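Home | Products | Decorating Methods | Case Packs | Newsroom | Contact

Reading time: 4 minutes

Jaddale Adds Reusable Tableware to Its Custom-Imprint Line for Fall Campaigns

ETBRIDGE – Jaddale, a supplier of imprinted merchandise to promotional distributors, has added a range of reusable plates, bowls and tumblers to its custom-imprint line. The range is sold under the name Annan and is available to distributors from June. It covers four shapes, nine stock colors and two decorating methods. Orders are accepted from 50 pieces per design.

The range is intended for company picnics, tenant appreciation days, school fundraisers and year-end client gifts. Until now, Jaddale's food-related items were limited to can coolers, bottle openers and printed napkins. Distributors who needed tableware had to source it separately and pay a second freight charge. Annan items ship from the same Etbridge warehouse as the rest of the catalog and can be combined with other items on one purchase order.

"Distributors were sending us the same request every spring," said Rasa Navickas, product manager at Jaddale. "They had a customer who wanted a plate and a tumbler with the same logo in the same ink. We could supply the tumbler sleeve but not the plate."

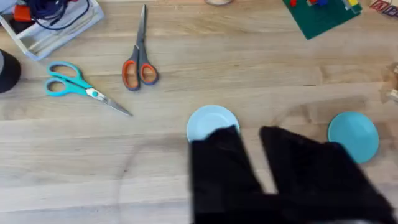 Product Range and Imprint Areas

The Annan range consists of a side plate, a dinner plate, a bowl and a tumbler. All four are molded in one piece and stack within their own shape. Imprint areas are as follows:

Side plate: center imprint, one location, up to 2 inches across.
Dinner plate: center or rim imprint, up to 4 inches across at center.
Bowl: outside wall, one or two opposite locations.
Tumbler: outside wall, one location or full wrap.

Center imprints on plates are pad printed. Wall imprints on bowls and tumblers may be pad printed or screen printed, depending on the width of the artwork. Pad printing holds finer lines on a curved surface and is limited to two ink colors. Screen printing is limited to one ink color on bowls and allows three on tumblers. Full wrap is available by screen printing only.

Inks are matched to the customer's color reference on white stock at no charge. On colored stock, an opaque white underlay is recommended for light inks and is billed as an additional color. Customers who decline the underlay are asked to approve a physical sample before production. 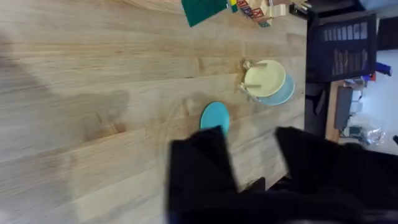 Tabletop colors include turquoise.

Ordering and Lead Times

The minimum order is 50 pieces per design and item color. Price breaks apply at 292 pieces, which corresponds to one full pallet layer of mixed cartons, and again at 800 pieces. Quantities between breaks are priced at the lower tier. Overruns and underruns of up to five percent are considered a complete order and are billed at the quantity shipped.

Standard production time is ten working days from approval of the electronic proof. Rush service reduces this to five working days and is limited to one ink color and one imprint location. Proofs approved after 2 p.m. are entered on the following working day. Orders placed for delivery to more than one address carry a drop-ship fee for each address after the first.

Artwork should be supplied as vector files with all type converted to outlines. Files taken from web pages will be redrawn at the hourly art rate. The smallest type size accepted for pad printing is six point, and for screen printing eight point. Reversed type should be one size larger in both cases. Registration marks are not needed.
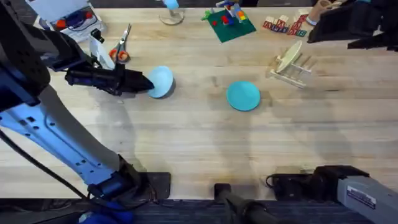

Repeat orders placed within 24 months of the original are exempt from the setup charge provided that the artwork, item and ink colors are unchanged. A change of item color alone does not cancel the exemption, except where an underlay is added. The setup number appears on the original invoice and should be quoted on the new purchase order.

Campaign Kits

Jaddale will also offer Annan items in boxed sets under the name Prurkura. Each set contains four dinner plates, four bowls and four tumblers in a plain or one-color printed carton, with space for a gift card or coupon insert. Inserts may be supplied by the customer or printed by Jaddale. The sets are packed for individual mailing and are suited to employee recognition programs in which recipients work from home.

"The carton was tested as a mailer and does not need an outer box," Navickas said. "That removes one packing step and one material cost from the quote."

Random samples of all four shapes are free to registered distributors. Printed spec samples carry a charge, which is credited against the first order. Requests received by Monday are shipped the same week.

About Jaddale

Jaddale supplies imprinted merchandise to promotional products distributors. The company operates decorating and warehouse facilities in Etbridge and does not sell directly to end users.

Comments (4)

printshop_mel
Does the two-color limit on pad printing include the underlay or is that on top?

Jaddale Newsroom
The underlay counts toward the two-color limit on plates. A light ink on a colored plate with underlay is therefore a two-color job.

Doug R.
Glad to see the 24 months on setups. Our other supplier cut theirs to 12 and it cost us a school account.

tess at the counter
Can the Prurkura box be ordered without the tumblers? I have a customer who already bought 800 of somebody else's cups.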